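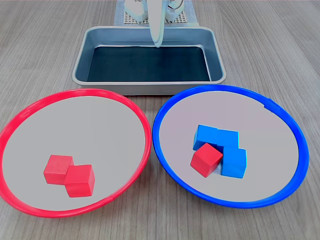
Night walk to Stimari in April

1 min read
Print | E-mail

Our spring walk goes up to Stimari again, 29 kilometres in two days, with one night in the hut at Tronen. The highest point is 2000 metres.

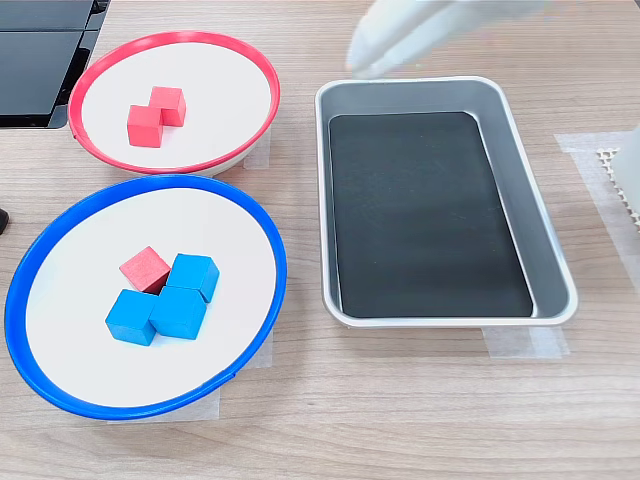
The path after Tronen is steep, and last year I was too slow there, so please train on stairs.

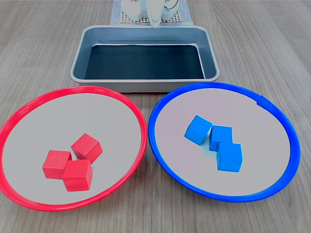 Melahat Dağdelen writes that the spring below the hut was dry last time and everybody should carry more water.

The fee is 600 rupees. 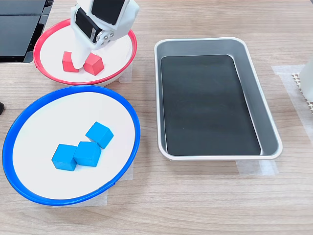

When do we start? At 4 in the morning, from the Saltadow bus stand.

Narayanan Iyer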